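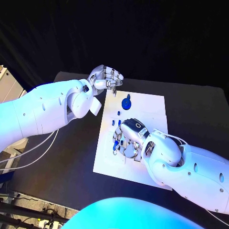 I want to say something nice about board game nights with no phones, because my family in Hidley thinks I've lost it. We started in February. Five of us, one table, phones in a bread bin by the door until 10 p.m. (My rule, and yes, I was the first to break it!)

People keep telling me you can play the same games on an app, and sure, you can. I've played 2,463 rounds of one word game that way and I couldn't tell you a thing about a single one of them. But I remember every bad move I made last month in Ornton, and so does everybody else at the table. 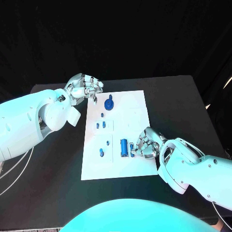 Blue pieces on a white sheet.

What I like most is the waiting. Somebody takes over 30 minutes on a turn, you get up, you make toast, you end up talking about your knees. An app would have put a timer on that, and I think the timer is what ruins it.
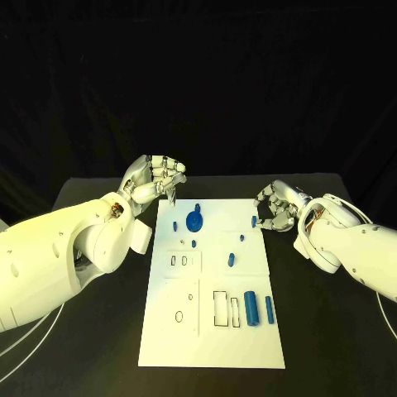 A white board in the middle of a dark table.

So please stop sending me download links. Come over and bring chips, the ridged kind if the store has them.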